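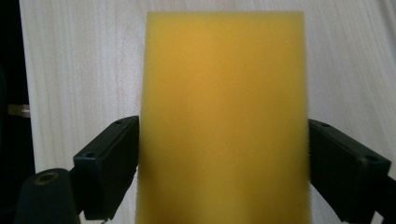 Home | Reviews | Methods | Archive

Review: Nostine grip-width labeling kit
4th November

Nostine estimates how hard a hand-held gripper is squeezing from finger width alone, with no force sensor. The method, published by the Onishi project in June, fits a stiffness curve per object and reads force off the compression.

We recorded 500 grasps on foam sponge and 244 on rigid blocks. On foam the estimate is good. Error stayed below the spread between two people labeling the same clip by hand, and it did not drift over the session. Rigid blocks are another matter: the fingers stop moving before the force does, and the curve goes flat. The paper concedes this in one line of the appendix.

Calibration takes about 100 squeezes per material. The software accepts fewer without a warning — a poor default. Matte black fingers against pale wood tracked cleanly. A dark bench cost us one full run.

Policies trained on the labels crushed foam less often than our Dondside baseline, though we tested only one sponge size. Export is plain text and the documentation is short but correct.

Recommended for soft objects. For anything stiff, buy a load cell.

14 shares | 3 comments

Related
Flodance 900: wrist mount review
Dondside baseline, retested
Replacing worn finger pads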